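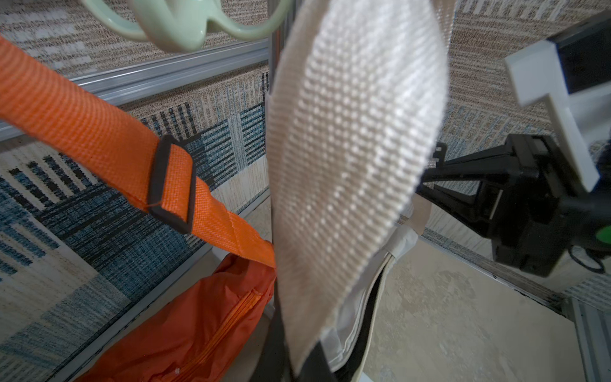 4.2 Hanging soft bags by the strap

Soft bags were the hardest items in the Skimberg wardrobe set to put away neatly. A shirt has shoulders and a hanger is made to fit them. A fabric bag has only its strap, and the strap may be wide or narrow, stiff or limp, and of any length the maker chose. Earlier work by our group (Pugh and Wihongi, on hallway storage) treated bags as a kind of scarf. We found this a poor match, as the weight of a bag sits at one end of a loop and the body swings when the loop is moved.

All bags in this part of the study were kept empty. They were hung on multi-hook hangers and on plain hangers from a low rack with a single top bar. We scored a bag as put away when its strap was carried by a hanger and no part of the bag touched the floor. A bag that rested on the lower crossbar was scored separately. Each layout was judged by two people, who worked apart and then compared notes.

The order of hanging was left open. In practice the bags with narrow straps tended to go up first, and those with wide woven straps were left until the bar was fuller. This made the last bags slower to place, and the later layouts should be read with that in mind. Figure 2 shows one layout part way to completion, with a pink bag, a black crescent-shaped bag and an orange bag hanging and a cream canvas bag still on the floor.

Figure 2. Bags and hangers on the low rack. The cream bag is scored as not put away.

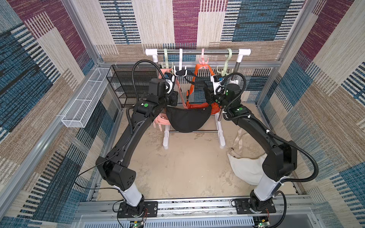
4.3 Strap faults

Of the 60 hangings scored, 18 showed a fault in the way the strap lay. The most common was bridging, in which a strap rests over hooks belonging to two neighbouring hangers. A bridged strap often holds well enough, but neither hanger can then be taken down without disturbing the other. We counted 11 cases. The rest were twisted straps, straps caught on the tip of a hook, and sliders that had come to rest on the hook itself.

Sliders deserve a remark. On an adjustable strap the slider is a hard lump in an otherwise soft loop, and where it ends up depends on the length last set. We did not reset the straps between hangings. Donnelly has suggested setting every strap to its longest before storage, which would at least keep the slider in a known place.
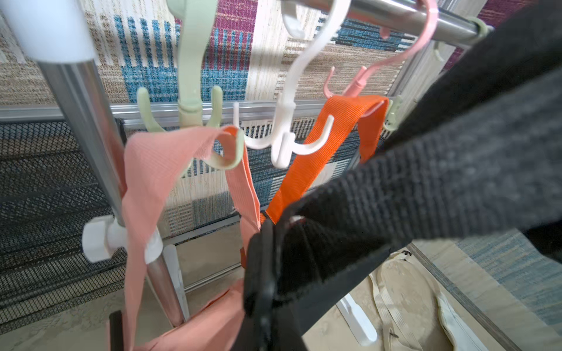
It would also make the bags hang lower, and on a rack of this height a long strap may bring the body of the bag down to the floor. We therefore left the lengths as they were and noted them in the Tamwood record sheets. Hanger shape mattered more than we had expected. The side hooks on the multi-hook type took narrow straps easily, while wide straps tended to fold at the hook and were scored by the position of the lower edge. Clips on the bar were ignored in scoring unless a strap touched one.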